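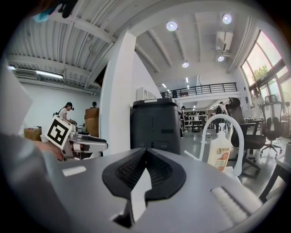
3. Course Setting and Procedure

3.1 Participants and space

The study was carried out within Nirkora, a one-semester project course in which undergraduate students collect demonstrations with hand-held grippers and use them to train a manipulation policy. Students enter the course from mechanical engineering, computer science and industrial design. No earlier work with robots is required, and most of those enrolled had none. Teaching was shared by Kátia Frota and Cleiton Moura, while Uzma Chaudhry supervised the keeping of records and had no part in grading.

Sessions took place in an open hall with a mezzanine, which the course shares with other groups. The setting was chosen on purpose. Earlier versions of the course had used a closed laboratory with fixed lighting, and the policies trained there performed poorly when they were moved to any other room. In the shared hall, daylight changes over the afternoon and people pass through the background while recording is in progress. Students were told not to ask others to move away unless safety required it.

Figure 1. View from the camera on a hand-held gripper during a group session in the hall. A second gripper, carrying a square black-and-white marker, is held by a person at left.

3.2 Structure of the work

Each group worked through the same three stages: practice, recording and review. In the practice stage, members took turns with the gripper until each could complete the assigned task at a steady pace. The tasks were taken from the Leite set, a list of short household actions written for the course by Welington Queiroz. In the recording stage, each group was asked to submit 300 demonstrations, divided among its members as they saw fit. Review was done in pairs, with one student playing back the recording and the other deciding whether it should be kept.

The review stage took more time than planned. Groups differed in what they considered a failed demonstration – some rejected any attempt with a pause in it, while others kept every attempt that reached the goal. A common rule was introduced in March, after which a demonstration was kept if the object reached its target and the gripper was in continuous use. Recordings reviewed before that point were checked again under the new rule.

3.3 Data sources

Three kinds of material were gathered: the demonstrations themselves, the written logs that students kept in Ulex, the course notebook system, and interviews held at the end of the semester. The logs contained 174 entries, of which 133 mentioned at least one decision about how to hold or move the gripper. These entries form the basis of the analysis in Section 4. Entries that dealt only with scheduling or software installation were set aside.

Barbara Kozłowski and Queiroz coded the selected entries independently and then met to settle differences. Where agreement could not be reached, the entry was assigned to both categories. Interviews were used to clarify the meaning of log entries and were not coded separately.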